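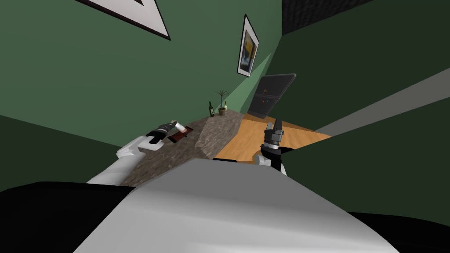
The kitchen cell in simulation, seen from the robot's own head, left gripper down by the flat dark object on the granite counter.

Visit report: open day at the Rultemico test kitchen, Virkham, 03/05/2021

I've wanted to get into this place since they first opened the doors to visitors, and it was worth the long drive! We spent most of the afternoon on one machine, a two-armed robot they call Koppel, and on how the crew keeps it in working order.

Every job gets run in the simulated kitchen before the real arms move. The virtual one has the counter, the timber table, even a pot plant and bottles up the far end (I was oddly pleased by the pot plant). The left arm works low over the counter while the right one waits with its fingers open and pointing up. That's the park position, and the crew use it on the real machine as well, so you can get at the fingertips with a cloth and check the pads for wear.

The pads are grey rubber and get swapped after 200 picks, sooner if they've gone shiny. It takes 2 screws a side. We were allowed to have a go and I dropped one straight away, down behind the base, where there is apparently quite a colony of them.

Then calibration. The arm touches 9 marks on the counter, the software compares where it thinks it is with where it ended up, and anything out of line gets flagged in colour on the screen. A bumped wrist is the usual culprit. The log for the left wrist had 117 entries going back to December, and I could happily have read the lot.

They also showed us the Varnus controller with its cover off. Very tidy cabling, labelled both ends, and a dust filter that slides out from the front without any tools. I wish ours did that.

Tea was good, parking was not. Wear closed shoes, they do check at the door. If you go, ask to see the spare gripper in pieces on the back bench.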